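Section 5. Working in Shared Spaces

5.1 Before you rely on this section

Most guides to hand-held gripper recording tell you to "choose a representative environment" and leave it there. Operators then pick a corner, tidy it until it looks like a lab bench, and wonder why the trained policy falls apart in somebody's hallway. The rules below come from the Forkine handbook as revised by Senthil Unnithan for the Planthorpe sites. They are house rules. Meeting them doesn't make a session compliant with any published safety standard, whatever the sales sheet for your tool may suggest.

5.2 Setting up the table

1. Get permission for the space from whoever runs the building. A verbal yes is not enough at Planthorpe.

2. Check the walkway beside the table. People must be able to pass without stepping around the operator. If they can't, move the table or pick another spot.

3. Find every exit door that the walkway leads to and keep the whole route clear. This applies to bags, cases, chargers and the operator's own chair.

4. Lay the mat flat on the near part of the table, where the operator can reach all of it without leaning.

5. Decide which items stay on the table and leave them there for the full set. Background clutter is allowed. Clutter that gets cleaned up halfway through is a new set and must be logged as one.

6. Route cables away from the mat. Do not tape them to a handrail or railing.

CAUTION: Near a stairway or railing, the operator works with both feet on the floor and does not back up while watching the gripper. No warning label has ever stopped anyone from doing this, so the session lead has to.

5.3 Grasping a small object

1. Open the fingers fully before moving over the object.

2. Bring the two finger pads down on either side, with the object between their inner faces.

3. Close until both pads bear on the object, then stop squeezing. More force does not make a better recording. It makes one that a motor may not be able to repeat.

4. Hold for 2 seconds before lifting.

5. If the object slips, let it go. Do not rescue it with your free hand. Mark the attempt as failed and keep it. 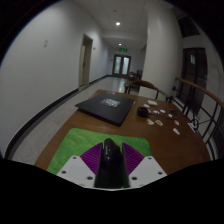

Figure 5-1. Grasp on a computer mouse over the green mat, corridor table.

Smooth, glossy objects deserve some suspicion. They are popular because they are always lying around, but the highlights on a shiny surface shift with the ceiling lights and can make two identical grasps look different. Record them, by all means. Just don't let them make up the bulk of a set and then report the result as "general office objects."

NOTE: Valdemar Vestergaard's review of the Gorley sets covered 244 attempts. Over 60 had been labeled successful with no hold before the lift. They were relabeled, and the success rate dropped accordingly. Expect the same if you skip step 4.

5.4 Privacy and bystanders

1. Post a notice at both approaches to the table before recording starts.

2. Close laptops that are not needed for the session, and turn over any paper that carries names or addresses.

3. If a bystander walks into view, stop. Ask whether they agree to be recorded. If they say no, or don't answer, delete the attempt.

Blurring faces later is not an accepted substitute. The Derkach export tool offers it as a one-click option, and we have yet to see it catch a face reflected in a glass panel.

5.5 Inspection between sets

1. Look over both finger pads for splits or ridges that have worn flat. Replace pads in pairs.

2. Check the plate screws by hand. Tighten any that turn.

3. Open and close the fingers 5 times with nothing between them. They should meet evenly.

4. Enter the check in the session log, with your initials. An entry filled in at the end of the day for all sets counts as no entry.

If a pad fails inspection, hold back the set recorded just before it until the session lead has reviewed the attempts. See Section 6 for pad replacement.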